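1 May 2021. Draft three, the card one. Still no title.

Lot 55 was a shoebox. Cards, mixed, some creased. He paid too much for it and drove home with it belted into the passenger seat.

Brelline printed them, back when Brelline printed anything. One set, one summer, then the money went. Sold with chewing gum in Karaca and nowhere else. Sixty cards in the set on paper — 60 on the checklist, anyway — and in all his years of looking he'd never held number 52.

Goalkeeper. Reserve goalkeeper, even. Played for Brastik in the one season they stayed up, let in four on his debut, went off to sell boats. Why print him at all? But they had. The checklist said so.

He tipped the box out on the kitchen floor. Knees cracking. Kettle on, forgotten.

Wingers. So many wingers. The same left back over and over, that moustache, that squint. A Broretti centre half with a biro beard. Somebody's little brother had done that. Somebody had got a clip round the ear for it.

Then a pale blue border. Brastik colours. He turned it over before he looked at the front, which was how he'd always done it, even as a boy. Backs first. Save the face.

Number 52.

He sat down properly then. On the lino, back against the oven door.

The back said height, weight, favourite meal (liver). It said he'd made his debut in July, in front of a crowd of 1567. It said he was one to watch.

One to watch! He laughed out loud, and the dog came in to see.

He turned it over.

It was his own father. Not a man like his father. Him. The ears, the gap in the teeth, the way he held his chin up as if the collar itched. Green jersey, gloves too big. Twenty-two, maybe. Younger than the son had ever known him. And a diferent name printed underneath, in that cheap slanting type.

The kettle clicked off. It had been clicking off for a while, or that was how it felt.

His father, who'd never once come to a match. Who used to take the ball off him in the yard and carry it indoors, under one arm, saying nothing. Who flinched at the radio when the scores came on. Who had — and this came last, slowly, up from somewhere under the rest — who had smelled of varnish, always. Varnish and rope.

Boats.

He put the card on the table. Picked it up. Put it in the butter dish, with the lid on, becuase that was the nearest thing with a lid.

Then he rang his mother, and let it ring, and when she answered he asked her what Dad's favourite meal had been.

"Liver," she said. And then, after a bit, "Where did you find it?"

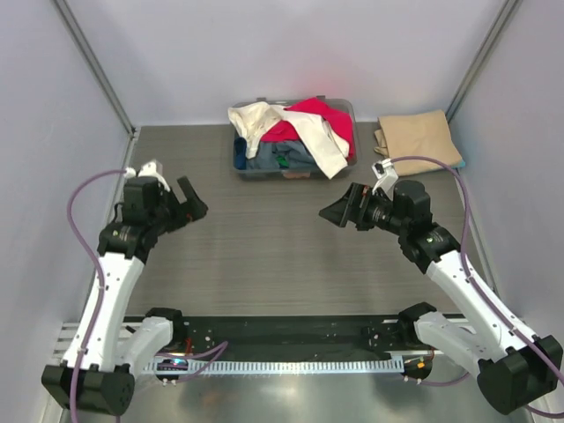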